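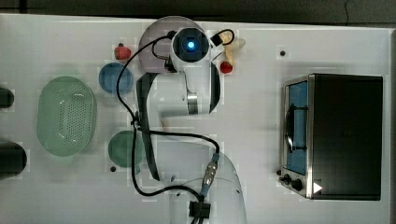
Ticket 2914: Gripper keeps closing after release during remote demos
Site: Drikinville
Software: Vernex teleop
Opened: Wed 31 May
Status: Open, waiting on vendor
Priority: Normal

Problem

When we record demonstrations by remote control on the toy kitchen table, the gripper sometimes keeps closing for a moment after the operator lets go of the trigger. It does this on small items more than large ones. The arm itself follows the hand controller fine. No error shows on screen and nothing is written to the fault log.

The bad part is that the recording looks normal afterward unless you line up the trigger signal with the finger position. We had been sending these to training for most of a week before anyone lined them up.

What we checked first

Trigger calibration. Ran it twice. Same values both times, no change.

Controller battery. Swapped for a full one. No change.

Cable. The gripper cable has a lot of slack and hangs in loops around the arm. I suspected a bad connection when the wrist rotates. Unplugged it, checked the pins, plugged it back in, then moved the arm slowly by hand through its full range in free-drive mode with the gripper status page open. No dropouts.

Finger pads. Cleaned. No change, but they needed it.

Update 1

Tried the same task both ways. In free-drive, with one person guiding the wrist by hand and pressing the open/close button, the fingers stop when they should. By remote control they overrun. That points at the link between the controller and the gripper and away from the gripper hardware.

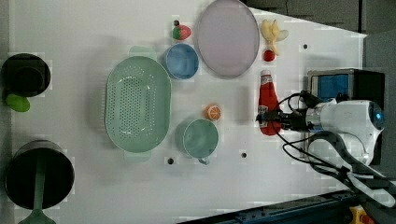 The ketchup bottle is a good test item for this. It gets picked up around the middle, and with the overrun the fingers press harder than the operator asked for, so the bottle can turn in the grip on the way up. The banana does the same thing but less often. With the colander I could not get the fault to show at all.

Update 2

Opened the connection settings on the Vernex side. The gripper command buffer was set to 254. The Dumlao install notes in our binder give 36 for this arm. I don't know when it was changed. The last software update was in March and it may have reset then, but the old settings file was not saved.

With a buffer that long, the gripper works through old "close" commands after the trigger is already released. The arm has its own channel, so it does not lag.

Changed it to 36 and restarted both ends. Restarting only the operator station does not load the new value.

Update 3

Recorded 100 new remote demos with the same objects. Overrun showed in one of them, on the strawberry, and it was short. Before the change it was happening several times in a session.

Still open:

- Why the one case happened. Log attached for Sotow support.
- Whether the setting survives a power cycle of the control box. It survived one. I want to see it survive an update.
- Old recordings. The ones made by remote control since the March update should be held out of training until they have been checked against the trigger signal. Free-drive ones can stay in.

Workaround for operators until this is closed: check the buffer value on the connection page before you start recording. If it does not say 36, stop and add a note to this ticket. Do not fix it and carry on, we need to know what it changed to.

3 comments | 0 shares

Contact Sotow Support | © Sotow | Back to top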